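Cenell Snack Swap Fills 204 Boxes for Hodoroagă Night Shift 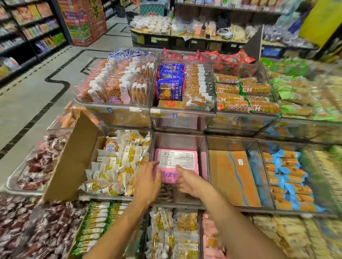

Reaching for a pink package in the bulk snack bins.

What a December it's been in Cenell! The town's snack swap wrapped up at 9 p.m. with 204 boxes packed and ready for the people who work nights at the Hodoroagă clinic, and that beats last year's 124 by a mile.

The idea is simple. Anyone in town can fill a shoebox with small treats, add a note, and drop it at the Ellitz library. Cookies, dried fruit, crackers, hard candy, it all goes in. Kids from the two grade schools drew the labels, and there are some fantastic snowmen in the bunch (plus one very serious-looking moose).

"I came in to drop off one box and stayed until closing," said Marijke Wuyts, who started the swap 2 years ago with her neighbors on Fodurov Street. "People kept walking in with bags. We ran out of tape twice and the hardware store opened back up to get us more!"

Ward Segers, a night nurse at the clinic, got a box last winter and still has the note pinned inside his locker. "It gets pretty quiet at four in the morning," he said. "You open one of those and the whole break room wakes up."

Boxes go over to the clinic by van, 30 at a time, with the first load leaving the library at 6 p.m. Extra snacks that didn't fit will go to the after-school club. Leftover shoeboxes are free to anyone who wants them, just ask at the front desk.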